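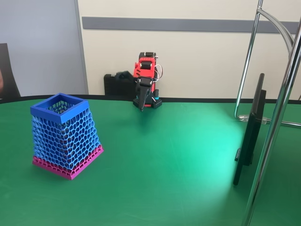 Protokoll Hausversammlung Stitmont, Aufgang B und C
02.07.2020, Gemeinschaftsraum EG
Beginn verspätet, Schlüssel fehlte

TOP 1 Protokoll vom Juni
Genehmigt, eine Änderung: bei TOP 4 muss es "Kellerlüftung" heißen, nicht "Kellerleistung". Wird in der Aushangfassung korrigiert.

TOP 2 Fahrradkeller
Voll, seit Monaten. 48 Räder, davon viele ohne Anhänger und mit platten Reifen. Vorschlag: Zettel an alle Räder, Frist bis Ende des Monats, danach Umlagerung in den Verschlag neben der Waschküche. Diskussion über Haftung, länger. Verwaltung soll schriftlich bestätigen, dass umlagern erlaubt ist. Vorher passiert nichts.
Kinderanhänger bleiben vorerst unter der Treppe in C, Durchgang muss frei sein!! Feuerwehrzufahrt ebenso, dort stand wieder ein Transporter.
Abstimmung Zettelaktion: 7 dafür, 2 dagegen, 3 Enthaltungen.

TOP 3 Waschküche
Maschine links schleudert nicht richtig, Fa. Gutus war da, Ersatzteil bestellt, Termin offen. Waschplan wird trotzdem weitergeführt, bitte mit Kugelschreiber eintragen, Bleistifteinträge wurden ausradiert. Abends ab 22 Uhr Ruhe, steht so in der Hausordnung. Antrag auf 21 Uhr zurückgezogen.
Flusensieb: jeder nach Gebrauch. Wieder Thema, wieder gleiches Ergebniss.

TOP 4 Heizkostenabrechnung
Ablesung durch Metero, Werte für zwei Wohnungen in B geschätzt, Betroffene widersprechen schriftlich. Frage ob Funkzähler kommen: Verwaltung prüft Angebot, keine Kosten genannt. Vertagt.

TOP 5 Hof
Beet an der Mauer vertrocknet. Gießdienst wochenweise, Liste hängt unten. Schlauch ist undicht am Anschluss, neuer wird aus der Hofkasse bezahlt. Sandkasten braucht Abdeckung wegen der Katzen. Plane reicht fürs erste.
Grillen: nur hinten beim Tor, kein Holzkohlegrill auf den Balkonen. Beschwerde aus C wurde besprochen, erledigt.

TOP 6 Hoffest
Termin nicht festgelegt, erst Abstandsregeln abklären. Falls es stattfindet: kein Buffet, jeder bringt eigenes Geschirr mit. Bänke evtl. vom Verein Gape, Anfrage läuft.

TOP 7 Verschiedenes
- Haustür B fällt nicht ins Schloss, gemeldet
- Licht Kellergang C geht zu früh aus, Zeitschalter verstellen lassen
- Pakete bitte nicht tagelang auf den Briefkästen liegen lasen
- Gelbe Säcke erst am Abend vorher raus

Nächste Versammlung nach den Ferien, Einladung per Aushang.
Ende 20.40 Uhr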